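September, bench 2, wood finish log

Carrying on with the dark table finish. The Plarnidcombe order wants a near-black brown with the grain still readable, and the first three boards went too far and came out like paint. Costel Stojanović mixed a thinner stain last night and left it in the jar marked Setiawan. Stirred it again this morning before use.
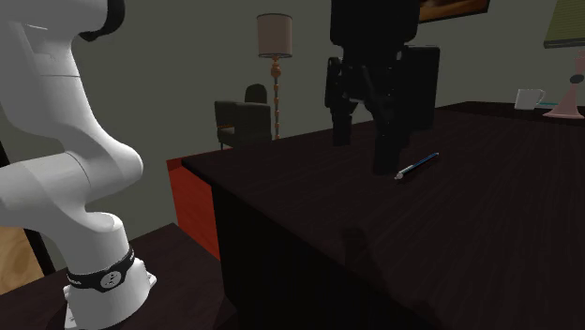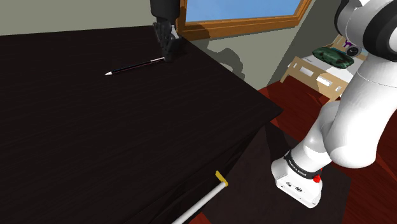

Dark wood tabletops, grain faint in both.

Board 4. Sanded with the grain to 180, wiped down, one coat of stain, left five minutes, wiped off. Color good at the middle, patchy at both ends where I was slow with the rag. Grain shows under the lamp and goes away when I stand by the door. Sheen too low, but that is before topcoat.

Board 5. Same stain, wiped at three minutes. Lighter than wanted. Second coat after lunch brought it down to match the middle of board 4. Two short coats look more even than one long one. Will do it this way from now on unless Costel objects.

Topcoat. Tried Briltine satin on the left half of board 5 and Iloser wax on the right half. Briltine went on easily with a foam brush and leveled fine. Some dust in it, my fault, I had swept beforehand and should have waited. The wax darkened the wood a little more and needed a lot of rubbing. Mared Bellis prefers the wax side for feel. I prefer the satin for a table that people will put cups on. Left a wet glass on each half at 2:10 and took them off at 4. Faint ring on the wax, none on the satin that I can see. Check both again in the morning.

Scratching between coats: 800 paper used wet on a corner of the satin half, then one more thin coat. Much smoother to the hand. Went on to 2000 on a small patch to see if it was worth the trouble. It takes the surface past satin and close to a gloss, and the patch now stands out from the rest. Stopping at 800.

Edges are still a problem. End grain drinks the stain and goes black before the face is done. Mared suggested sizing the ends with thinned glue first. Cut a 10 inch offcut and sized one end, left the other bare. Will stain both with board 6.

Job number for the tops is 2349, please write it on the back of every sample. Boards 1 to 3 have nothing on them and I had to work out which was which from the screw holes.

To do
Strain the stain, there are bits in the bottom of the jar.
More foam brushes, we are down to the wide ones.
Ask Plarnidcombe if the undersides get topcoat or only stain. The drawing does not say.
Rags are on the line outside, do not ball them up in the bin.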